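Hulix S-band Ground Receiver, desktop model

The Hulix receives telemetry from small satellites in low orbit. It is made for university clubs and small operators who have an antenna on the roof but no budget for a full station. The unit stores 200 passes in its own memory, so a lost network connection at night does not mean lost data.

Setup needs one power cable, one antenna cable and a laptop.

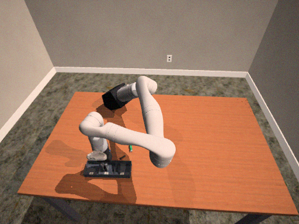
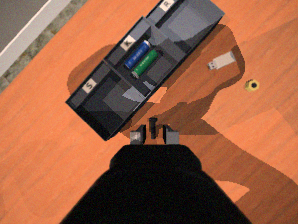
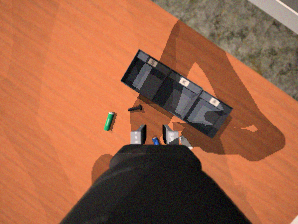

Orbit files are updated every morning — you can also load them by hand from a USB stick. Doppler correction is automatic.

Supply voltage: 100 to 240 V
Part number: 3413
Delivery: from May

The mast bracket is sold separately. For questions about antennas please write to Yee-man Liu at our Cleltard office, and tell her the length of your cable.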